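How to Report a Stolen Package (and Get Somewhere With It)

My porch got hit twice last November, so I've had practice. The first time I called the police in a huff with no details at all and got a very patient sigh from the other end. The second time I was ready! Most of what follows I learned from my neighbor Deepika Krishnan, who had been through it before me.
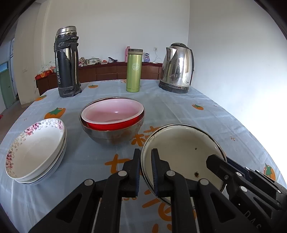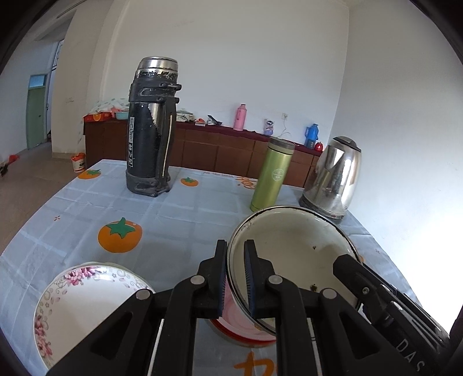

Enamelware on the persimmon tablecloth.

Step 1: Make sure it's really gone

Check the side door, the bushes and the people next door. Zhenhua Jin across the street had one of my boxes in his hallway for 2 days (sorry, Zhenhua). Look at the delivery photo too, if there is one, and save a copy.

Step 2: Write down the boring stuff

Tracking number, order number, delivery time, what was inside and what you paid. My Shimada order was $100 even, and I still had to dig for the receipt while the officer waited on the line.

Step 3: File the report

Use the non-emergency number or the online form, if your town has one. Mine took 7 minutes online. Stick to what you know, so "missing when I got home at 5:30" and no theories about the guy in the gray hoodie. Get the case number before you hang up or close the page!

Step 4: Tell the seller

Send them the case number in your very first message. Setel sent me a replacement right away, but Buvar wanted a signed statement, so keep a copy of everything.

Step 5: Try your card company

Some cards cover stolen purchases. Mine goes up to $500 per claim, and I'd never once read that page.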